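Zultden Market Stall Play Produce, Full Set: Six Months of Fake Vegetables
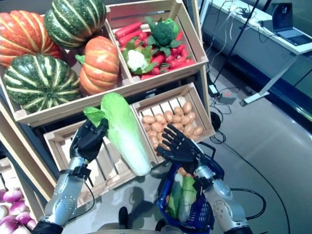
The napa cabbage held nearly upright, the blue basket lower right. Pumpkins and squash top left, carrots top right, potatoes in the middle.

I have now spent more on artificial vegetables than I spend in a good month on real ones, so let me at least be useful about it.

The Zultden set comes as wooden crates that stack into a tiered display, plus 68 pieces of produce in three sacks. Assembly took me an evening. The instruction sheet shows six steps, and step four is a drawing of step five. If the upper crates wobble, you have the brackets on backward. Ask me how I know.

The produce is better than it has any right to be. The napa cabbage is my favorite: pale green, ruffled at the top, whitish at the base, and convincing enough that my colleague Soledad Tejada asked whether it needed to go in the fridge. The striped squash are nearly as good. The carrots are very red. I have met red carrots, I know they exist, but these look like they have just been told something embarrassing. Their green tops shed a little for the first week and then settled down.

The potatoes are potatoes. It is hard to get excited about a beige lump, and Zultden did not try.

The crates are light wood and come lightly sanded, by which I mean keep some sandpaper around. The slatted one is the weakest of the lot and the one I leave empty most often. Put the turnips down low. They roll, and they are heavier than they look.

The basket is not included, a detail the listing saves for its final paragraph. I bought a blue plastic one from Jiltex and it has been fine. It swallows a cucumber and a fair amount of leafy stuff, but a whole cabbage on top makes it a squeeze - get the next size up if your shoppers are ambitious.

Cleaning is a damp cloth. Wanda Jasińska, who has the older Umcombe set, puts hers through a dishwasher on cool and swears by it. Her cauliflower says otherwise.

Would I buy it again? Yes, with a grumble about the sheet and a second grumble about the basket. Four stars. I am told a fruit set is coming in March, and I have already cleared a shelf.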